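Laundry Day at Grunley House

We finally got through the big sort we've been promising since April, and it took most of the afternoon, two pots of coffee and more folding than any of us had planned on. Everything came out of the closets and bins to be looked over, matched up and put where it belongs (or set aside for the Nirden swap table, which opens again on August 6, 2025). Thank you to Vy Lại for the hangers, all 68 of them, and to Erick Temba for bringing the snacks and then staying to fold towels!

Below the notes you'll find the pictures, with more to come as people send them to me.

The gray seat

Jerseys always end up somewhere soft, and I do love how that bright red looks against plain gray fabric. It's a Bulls one, red and white striped trim and all, still waiting for somebody to fold it properly.
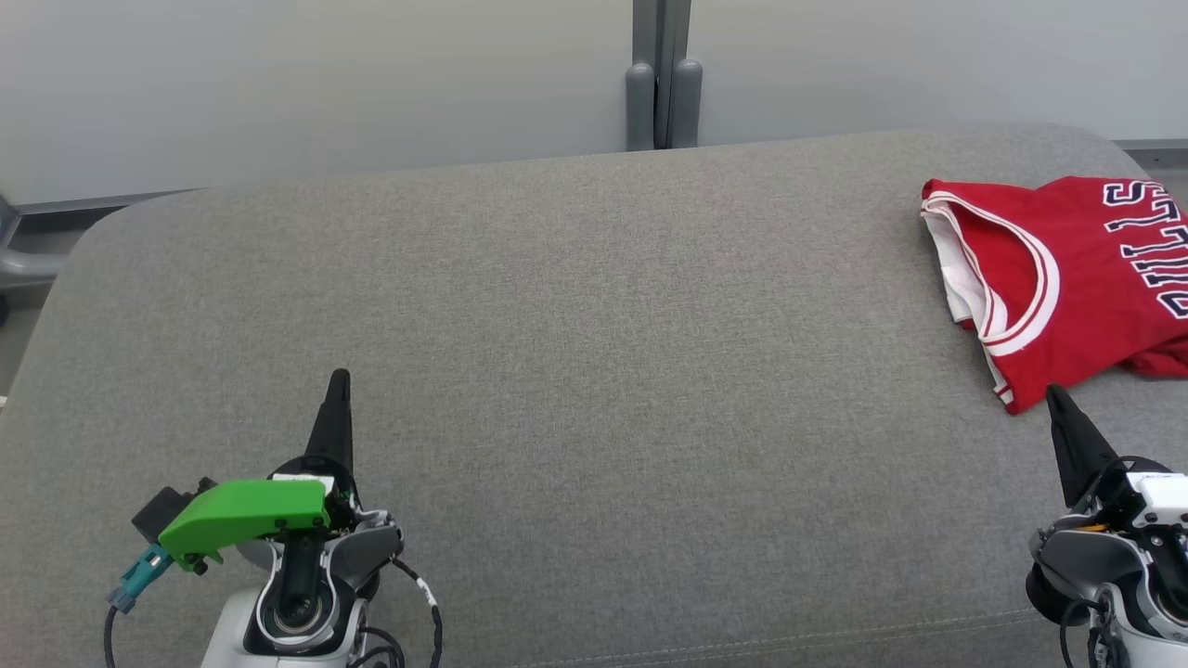
Still to come

Erick has promised me his pictures of the towel shelves, and Vy is going through hers this week. If you took any yourself, please leave them with me at the Caria Street door and I'll add them here.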